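Meltero Table Clearing, v1.1

Meltero is a set of 389 two-arm demonstrations of clearing used dishes from a table, plus the policy code we trained on it. We built it to test one idea: let the head view choose which dish to go for, and let the wrist view take over for the last stretch of the grasp. It works much better than we dared hope!

Each episode has synced head and wrist video, joint positions and gripper state for both arms. Plates may overlap, sit half off the tray or carry leftover sauce.

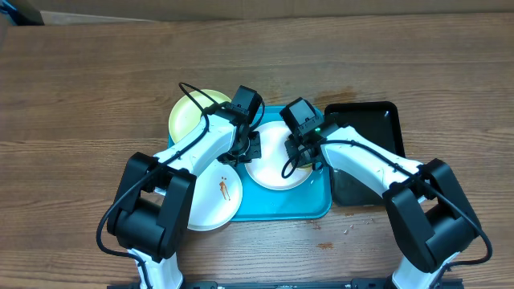 Training takes 400 epochs with the default config. The baseline, Alemayehu, sees the head view only. Over 1000 test grasps our handoff policy missed 57, and most misses were on plates lying partly under another plate. We'd love to see someone crack that case.

Thin rims are where the wrist view really earns its keep. The policy learns to put one finger on each side of the wall before closing, with no depth sensor and no model of the dish.
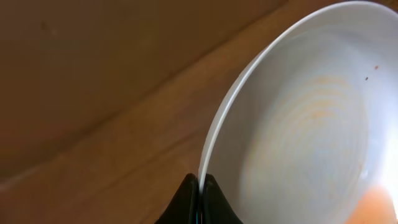

Wrist view: a rim grasp on a white bowl with faint orange-tan stains.

Known gaps: no glassware, no cutlery, one table. The Dodmont split (stacked bowls) is planned for August.

Maintainer: Njoroge Tanui, Drendville. Bug reports and odd failure clips are very welcome.

Last updated May 12, 2020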